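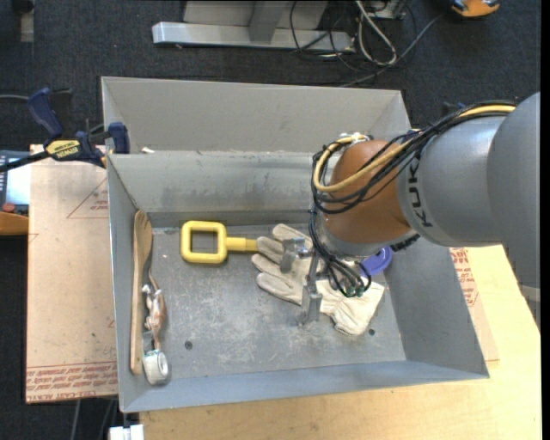 Lulomance 오픈데이 빈피킹 시연 후기
작성자: druta_line | 2024년 9월 20일

Lokcombe 동에서 하는 혼합 물품 피킹 시연을 보고 왔습니다. 물품 모델을 사전에 등록하지 않고 집는 방식이라고 하고, 담당자가 밝힌 8월 누적치는 773회 시도에 523회 성공입니다. 관심은 비전보다 배선 쪽이었습니다. 손목 위로 검은 케이블 다발이 한 바퀴 돌고 노란 선이 주황색 관절을 크게 넘어갑니다. 얇은 선은 빈 내용물 바로 위까지 늘어져 있어서 장갑 같은 연질물을 집을 때 간섭이 걱정됩니다.

annan6
성공률 68% 정도면 양산 라인 얘기는 아직 이릅니다. 재시도 포함 수치인가요?

druta_line
재시도는 별도 시도로 집계한다고 들었습니다. 물품당 성공률은 공개하지 않았습니다.

셀정비
배선 지적은 동의 못 합니다. 시연 셀이면 외부 배선이 교체하기 편합니다. 저희 Annan 셀도 6축 외부 배선으로 24개월 돌렸고 단선 없었습니다.

annan6
그건 단일 품종이라 손목 회전 범위가 좁은 경우고요. 혼합 빈은 자세가 매번 바뀝니다. 최소한 늘어진 선은 묶어야 합니다.

셀정비
묶으면 굽힘이 한 점에 몰립니다. 여유 길이는 필요합니다.

빈피킹초보
빈은 클램프로만 고정한 건가요? 벽면 접촉 때 밀릴 것 같은데요.

druta_line
왼쪽 테두리에 IRWIN 바 클램프가 물려 있는 것은 확인했습니다. 반대쪽은 못 봤습니다. 접촉력 상한을 질문했는데 답변은 메일로 준다고 합니다. 받으면 여기에 추가하겠습니다.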